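The Worktop Is Not a Shelf: what we leave out and why
Speaker notes, Damden Home Evening, 2021-08-04

Slide 1. Leave up while people find seats.

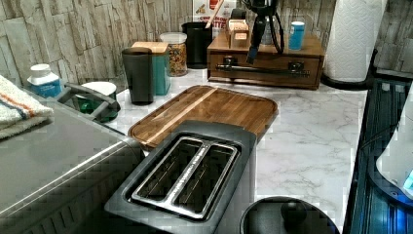 Slide 1: Toaster, board, and the back row

Wait for the scrape of chairs to stop. Ask who has a worktop like this. Hands. Ask who tidied theirs before coming out. Fewer hands, more laughing, with luck.

Start with the toaster. Two slots, both empty, and it has the best seat in the kitchen. Ours at home works four minutes a day and is otherwise on display. The Warnater flats have 72 kitchens and I have yet to visit one where the toaster lives in a cupboard. I used to tell people to put it away. They did, until breakfast.

Then the chopping board lying flat behind it, dark wood with a groove round the edge. A flat board is a tray waiting to happen. Stand it up against the wall and you get the space back. (Pause. Someone will say theirs falls over. Theirs needs something heavy in front, and they own plenty of that.)

Back row. Point at the jar with the white lid, the colourful stuff in it. Pasta or cereal, I can't tell from here, and this is my whole argument for labels. Teal canister with the wooden lid: handsome, half hidden behind a tall black tumbler. Ask what people keep in their canisters. At Koskela one woman said "the other canister's lid".

Wooden organiser on the right, drawer in the front. Don't rush this bit. An organiser has a top, and a top is a shelf, so there is now a small box with compartments on it, and a blue cup. Read out the Sanasik price: mine was 345 crowns in the January sale and I have since bought a second one to hold what came out of the first.

Cable and plug hanging down the front. Say only "we all have one" and move on.

Slide 2: The exercise

Hand out the bags. Everyone takes one home and clears the worktop into it, all of it, towel included. Things come back out when they're wanted. After a week, whatever is still in the bag needs a cupboard or a new owner.

Expect the question about kettles. The kettle stays.

If running late, drop the bit on spice racks and go straight to tea. Cups are in the hatch, bring them back to the hatch.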